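Budget for a second arm - gripper or wrist camera first?

kukance_lab
We are a small workshop and we have 2,388 dollars left until April. Godinho quotes 1,494 for their gripper, fingers included. My colleague wants to buy the camera first. The work is wiping and picking on stone counters.

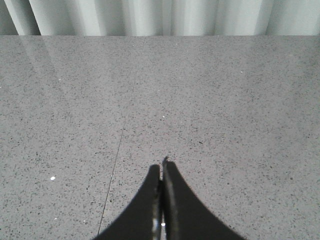
The rest must cover cables, a mount and spare finger pads, so I cannot buy both now. What would you choose?

Plerkham
Gripper. A camera without a hand earns nothing.

nutmont2
I disagree. Speckled grey stone is difficult for cheap depth cameras, and glossy is worse. Borrow one and test before you pay for any hardware.

Plerkham
Testing is fine, but the quote will expire. Keep 100 aside for freight - I forgot it last time.

kukance_lab
Thank you both. I will ask Godinho to hold the price for 2 weeks.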